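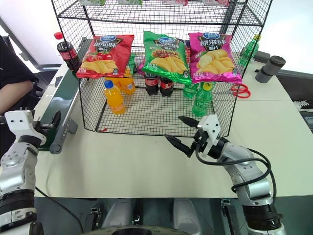 The refreshment shelf in the shared office at Rudton has now been in use since November, and a short account of its arrangement may be of interest to readers who have followed the earlier posts on the subject.

The former arrangement consisted of a cardboard box for snacks and a separate crate for drinks. Packets were routinely crushed, and the crate had to be moved each time the cupboard behind it was opened. A wire unit was chosen as the replacement. It is easy to wipe down and the stock can be seen from most sides.

Drinks are kept in the lower compartment. The orange drinks stand to the left, cola in the centre and the green bottles to the right. Bottles are heavy, and placing them low has made the whole unit noticeably steadier. The order from left to right has no particular merit, but it has been kept the same throughout and regular users no longer need to search.

Crisps are placed on the tier directly above. Three flavours are offered at a time and the bags are stood side by side with the front of each facing outwards. The red bag is tomato flavour and the magenta-pink one is the original. Bags of this kind do not stand perfectly upright on wire and tend to lean forward a little. A strip of card laid beneath them was tried for 14 days and then removed, as it collected crumbs and made no difference to the lean.

Smaller packets go on the tier above the crisps. This is the least satisfactory part of the arrangement. Narrow items can slip between the wires at the back, and colleagues of shorter height have asked that nothing popular be kept there. A shallow tray from Closomon has been ordered and will be reported on once it has been fitted.

Restocking takes place when any row is reduced to its last item. Older bottles are brought to the front and new ones placed behind — a simple rule, though it was not always observed in the early weeks. Contributions remain at 50 pence per item. The tin holds almost 25 pounds at present, which will cover the next order.

Requests for other flavours have been received. The tomato crisps have proved more popular than expected and will be retained. A request for larger bottles has been declined, as they would not pass beneath the tier above without being tilted.

Readers who keep a similar shelf are invited to write with details of how they store small packets on open wire.

Contact: Privura, PO Box 3901, Rudton | © 2021 Privura | Back to top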